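Mutiso House, 306 Fillon Street
Interior finishes walk-through, January
Inspected by: Faraji Mrema

Marks used: OK, Fix, Recheck. Comments go under the item.

Entry and stairs

Handrail tight at all brackets: Fix
Second bracket from the top turns by hand. Longer screws needed, the old holes are stripped.

Stair treads, no lifted edges: OK

Light switch plates whole and flush: Fix
Cracked plate at the foot of the stairs. Power off at the panel before changing it.

Smoke alarm, test button: OK
Unit is a Zoltine. Date on the back not read, needs the tall ladder.

Front rooms

Outlets, cover plates and polarity: OK
Tested 13, all correct. The one behind the radiator could not be reached.

Window locks: Recheck
Left sash closes but the catch only goes over halfway. Paint buildup on the keeper. Scrape and try again.

Radiator valve, no drips: OK
Old stain on the floor below, dry to the touch. Marked the edge in pencil to see if it grows.

Wall coverings

Seams, corners and top edges get looked at with a flashlight held flat to the wall. Press any bubble with a fingertip and note whether it springs back. Dark patterns hide scuffs, so go over those twice.

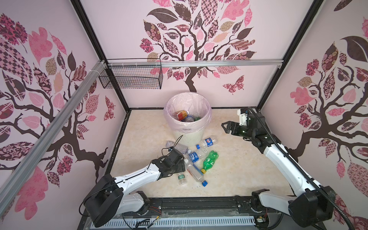
Tree-pattern paper on wall panels, pinks and dark browns, with butterflies.

Hallway paper, seams closed: Fix
Lifted for more than 6 inches beside the bathroom door. Seam adhesive and a roller will do it. Check the bathroom fan first, it was running slow.

Paper clear of heaters: OK

Spare rolls labeled and stored flat: Fix
2 rolls standing on end in the closet, no batch number on either. Ask Tunodico for the order sheet.

Back door

Deadbolt works without a key from inside: OK
Threshold: Recheck
Loose at the hinge side. Look again after the door is rehung.

Copy left in the kitchen drawer with the panel key.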